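Fedunley Community Supper: progress report, second period
By Algirdas Eglītis, December

Dear Jarmo Väisänen,

You asked for something shorter than last time, with fewer adjectives. I have kept the adjectives down where the facts allowed.

The money first. The Punard grant for this period paid for food, hall rent, dish soap and the new burner. We have 2093 left in the account, and all of it is spoken for by the floor repair under the sink, where the boards have been going soft at their own pace for years. The landlord agrees that the floor is his. He also agrees that winter is a bad time to get anyone to look at it. We have reached agreement on everything except the floor.

Supper runs every Wednesday from half past five until the soup is gone. We closed 2 times this period, once for ice and once for a wedding that had booked the hall before we existed. On the ice night I stood at the door with a pot of barley soup in case people came anyway, and they did, so I suppose "closed" is the wrong word for it. I have left it in the accounts as a closure because no rent was charged.

In the first report I promised a proper menu, planned a month ahead. We managed this for 7 weeks. Then the cabbage delivery from the Trukeck growers came in at three times what we had ordered, with a nice note, and the menu became cabbage. I can report that cabbage rolls are popular, cabbage soup is tolerated, and the cabbage and apple thing I made up myself went home with me. We are back on the plan now, except that the plan has more cabbage in it than before.

The cooking lessons in the afternoons are going better than I had expected when I wrote the application, which was written with great confidence. The idea was that people who eat with us would come early and learn two or three cheap dishes. Hardly anyone wanted to learn. A good many wanted to teach. So the lessons now run the other way: somebody who knows how to make dumplings shows me and whoever else is there, and I write it down. The recipe folder is getting thick and the handwriting is mine, so a typed copy will follow with the next report. Please count this under Goal 2, "skills shared," which luckily did not say in which direction.

Goal 3 was to cut down on throwaway plates and cups. We have dropped the paper ones. The change was unpopular with whoever was drying up that week and with nobody who was eating. Bowls that nest are easier to keep in our one dry cupboard, and guests have asked for cups with a bit more weight to them, so that is on the wish list in the budget. We still use paper napkins. I tried cloth for a fortnight and do not wish to discuss it.
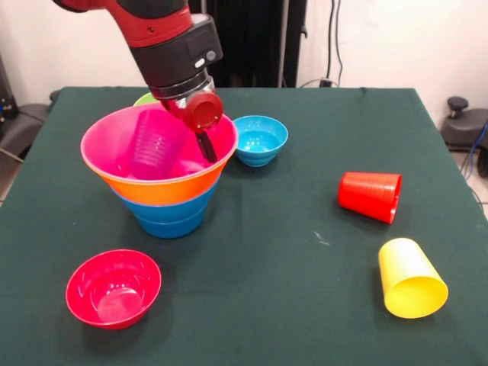
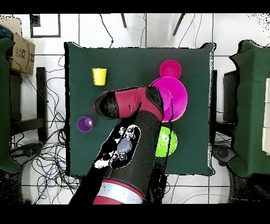
Bowls and dishes on a green tablecloth.
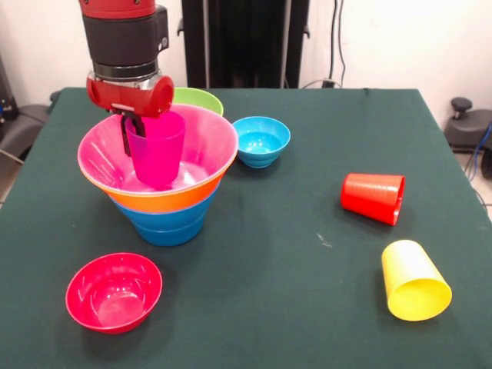
Goal 4, the winter bus, is where we are behind. The people out past Baranauskienė can get in on the afternoon bus but the last one back leaves before dessert. I wrote to the bus company asking for a later run on supper nights and received a warm letter about their commitment to rural riders, along with the old timetable. For now, three drivers share the trip home between them and I pay for fuel out of the line marked "sundries." You will see that sundries has grown. If you would prefer a line called "transport," I can make one, but the total will look the same.

For the next period I am asking for the same amount as this one, with permission to move the unspent printing money to fuel. We printed one poster. It is still up, and it still has last year's start time on it, corrected in pen.

Things I need from you before the spring: a yes or no on the printing money, the name of whoever now signs for equipment at your end, and the form that replaced the old form. I filled in the old form as well, in case it comes back.

You are welcome to come and eat. Come early if it is dumplings.

Algirdas

Recent reports
Fedunley Community Supper: first period
The burner: a short note on quotes
Hall rent and what it covers
Cabbage roll recipe, large batch

Contact: Algirdas Eglītis, Fedunley Community Supper | © Fedunley Community Supper | Back to top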